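4.2 Storage habits and the reuse of cups in shared kitchens

The second part of the interviews dealt with what people do with a cup between two uses. In the literature on household water use this moment is often left out, and washing is treated as if it follows directly after drinking. Our diaries from Meltow and Jernora show a different practice. Many participants kept one cup for the whole working day and rinsed it only when they changed from coffee to tea. Others took a clean cup each time, also when they drank only water.

We asked all participants to fill in the diary for 90 days. The entries from the first 2 days were removed, as people wrote much more in them than later. Participants in Jernora had a dishwasher on every floor, while those in Meltow washed by hand in a small sink. We expected that the dishwasher would lead to more cups per person, and this was the case. However, the difference became small in June, when cold drinks from bottles replaced a part of the tea.

A theme which came back in both places was the direction in which a cup is stored. Some participants had a strong opinion about it – for them a cup with the opening up was not clean, even if it was washed one hour before. They rinsed it again before use. A cup with the opening down was trusted, and was filled without rinsing. Where both ways were mixed on one tray (Figure 2), participants told us they chose by habit, or took their own color.

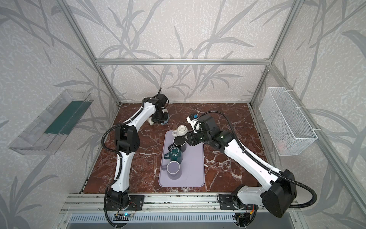

Figure 2. Mugs on a tray, some of them stored upside down.

Leilani Begay remarked that the second rinse costs her almost no time, and that she would continue with it even if the water was metered for each person. Similar answers were given in Jernora, although there the rinse was more often described as a thing learned from parents. We therefore do not think that information about water prices alone will change this behavior. A simple agreement on how cups are put away may have more effect, and we return to this point in Section 5.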